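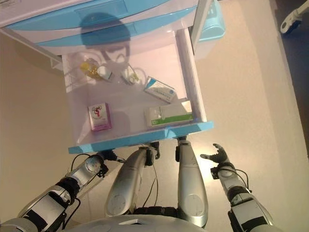

Section 3 covers fitting the Ostari drawer sensor and pairing it with the Kotico hub. The sensor sends a message when a drawer is opened and another when it is shut, and it can be used on medicine drawers, tool chests and children's storage units. It sticks to most smooth, flat faces. Drawers with a raised lip along the front, like the light blue one on the white cabinet, should have the sensor fixed to the inner side wall instead, as the lip does not give the pad enough flat surface to hold on to. Glossy white walls of this kind need a wipe with the cloth supplied before the pad goes on.

## 3.1 Before you start

Check that you have the following:

- sensor body (marked with an arrow on one side)
- magnet block
- adhesive pads, one large and one small
- cleaning cloth
- coin cell, already fitted, with a pull tab

You will also need a pencil and a ruler. The hub must be plugged in and showing a steady green light. If it is flashing, go back to Section 2 and finish the network set-up first.

**Caution:** The magnet block is strong for its size. Keep it away from pacemakers and other implanted devices, and do not leave it where a small child could pick it up. If a magnet or coin cell is swallowed, get medical help at once.

## 3.2 Fitting the sensor

1. Close the drawer fully and decide which side the sensor will go on. The left and right sides work equally well.
2. Open the drawer. Mark a point on the inner side wall, 17 mm below the top edge and as near to the front as you can get.
3. Wipe the marked area and leave it to dry.
4. Peel the large pad and press it on to the back of the sensor body. The arrow should point up, towards the frame of the cabinet.
5. Press the sensor on to the wall and hold it for a slow count of thirty.
6. Stick the small pad to the magnet block. Fix the block to the fixed frame, so that it lines up with the arrow when the drawer is shut.
7. Close the drawer slowly. The gap between the two parts should be no more than 3 mm, and they must not touch.

If the magnet catches on the frame, take it off and move it back a little. Pads can be lifted once without losing much grip. After that, use a new one - spares are sold in packs under part number 139.

**Note:** Curved fronts are not a problem when the sensor is fitted inside. Do not try to bend the pad round a curve on the outside of a drawer, as the corners will lift within a few days.

**Note:** Metal drawers can weaken the signal. Put the plastic spacer between the pad and the metal, and expect a shorter range.

## 3.3 Pairing with the hub

1. Open the Fidilport app and choose **Add device**.
2. Pull the tab out of the sensor. The light blinks red.
3. Hold the button on the side of the sensor until the light turns blue, then let go.
4. When asked for a pairing code, enter 2588. This code is the same for every drawer sensor and can be changed later under **Settings**.
5. Wait for the app to show the sensor by name. This can take almost a minute.
6. Give the drawer a name you will recognise in an alert, such as "Hall, top left".

Open and shut the drawer a few times while watching the app. Each change should appear within a second or two. If only the openings are shown, the magnet is too far from the arrow - repeat step 6 of 3.2.

## 3.4 If pairing fails

| What happens | What to do |
|---|---|
| Light stays red | Hold the button again, for longer |
| No light at all | Check that the tab came out whole |
| Code refused | Reset the hub, then try again |
| Sensor found, then lost | Move the hub closer |

Sensors sold under the Mahmoudi name use an older radio and will not pair with this hub.

Battery changes are covered in Section 5.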